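Unit 5: Deposit-Refund Schemes and Producer Fees

Last time we covered flat disposal charges. A deposit-refund scheme works in two steps. The buyer pays a deposit at purchase and gets it back when the item is returned to an approved site.

Worked case: Grolley
Deposit per item: $11
Items sold in the year: 700
Return rate: 80 percent
Refunds paid: $6,160
Unclaimed deposits: $1,540

Who keeps the unclaimed money is set by the rules of the scheme. In Grolley it pays for collection. In Lotska it goes to the general budget, and sellers pay for collection themselves.

Producer fees are charged by weight, so a maker has a reason to use less material. They do little for repair unless the rate also depends on design.

Reading for May: the Fairweather case, sections 1 to 5. Be ready to say who bears the cost.
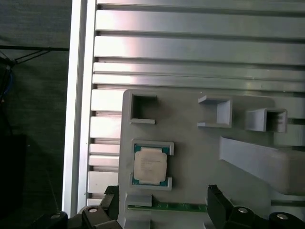
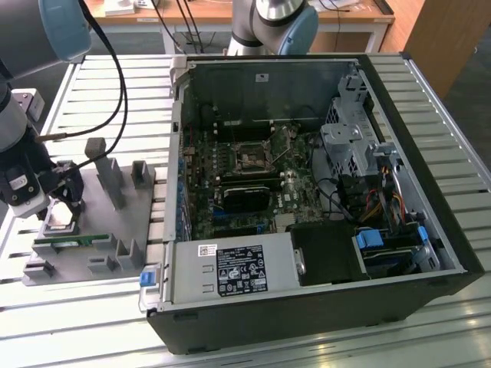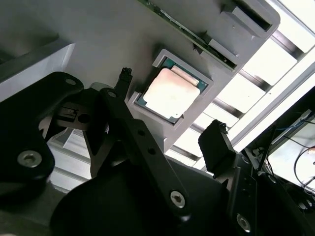 Last picture: computer processor in its holder.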